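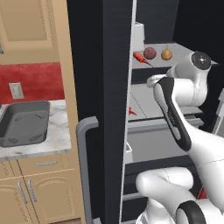 Members will recall that the July meeting asked the domestic tasks group to say plainly whether a general-purpose machine can yet be trusted with ordinary kitchen work, and to do so before the budget for the coming year is settled. The group has now finished its first set of trials, all of them carried out in simulation, and I am circulating the main findings to the list ahead of the full report. The task that occupied most of our time was the refrigerator. A carrot lying at an angle beside round produce on the upper shelf, with a tall white container towards the back, is a very ordinary arrangement in any home, and it proved a fair test of the arm. The open door stands on one side, the items sit close together on the shelf, and the gripper has to come in from the front without disturbing whatever is next to the item it wants.

The position may be stated briefly. Of 600 attempts at removing a single named item from the shelf and placing it on the worktop, 400 were completed without a person stepping in. A further 113 ended with the right item in the gripper but with something else moved, tipped or pushed to the back. The rest failed outright, most often at the moment of closing the gripper on a rounded object. The group counted an attempt as complete only if the refrigerator door had also been closed afterwards, and several members felt this was too strict. I have kept to it. A household would not regard the job as done with the door standing open.

The group therefore advises that the Kaimal arm is suitable for continued trials under supervision, and that it should not be offered to the Prasgate flats in the coming year. It also advises that the dish-loading and laundry tasks be deferred until the refrigerator results improve. Mr Marar has asked that his disagreement on the second point be noted, and it will be recorded in the report.

I now turn to the message from Aatos Miettinen, which several members have asked me to answer on the list.

On 30 November 2021, Aatos Miettinen wrote:

> Dear colleagues,
>
> I have read the draft tables and I am grateful to the group for
> the care taken. I have three concerns.
>
> First, the trials were run in a simulated kitchen. In the Tomus
> workshop we found that a bin-sorting routine which did very well
> on the screen lost a good part of its success when it was moved to
> the shop floor. Shelves bend slightly, labels peel, and vegetables
> are not all the same size from one delivery to the next.
>
> Second, the draft says nothing about time. A person takes an onion
> out of a refrigerator in a few seconds. If the machine needs
> several minutes, members ought to be told.
>
> Third, who is expected to tidy up after the failed attempts?
>
> With kind regards,
> Aatos Miettinen

On the first point, the group agrees. Simulation was chosen so that the same shelf could be set out again and again at little cost, and the results should be read as an upper limit. Saranya Fernandes has drawn up a plan for 17 physical sessions at the Janismont training kitchen, using produce bought locally on the morning of each session. The plan is with the safety officer for approval.

On the second point, times were recorded and were left out of the draft in error. They will appear as an annex. Members should expect them to be disappointing for single items and rather better for longer jobs that can run while the resident is elsewhere.

On the third point, the draft assumed a member of staff would be present. Efthymia Rallis has pointed out that if a member of staff must be present, the same member of staff could fetch the onion. The group accepts this. The report will include a separate section on supervision, setting out how many machines one person may reasonably oversee and what that person may be asked to do between interventions.

Comments on the above should be sent to the list and not to individual members of the group. Requests for the underlying tables should be addressed to me.

Ajith Reddy
Secretary, Domestic Tasks Group

Contact the list owner | Copyright remains with the authors of individual messages | Back to top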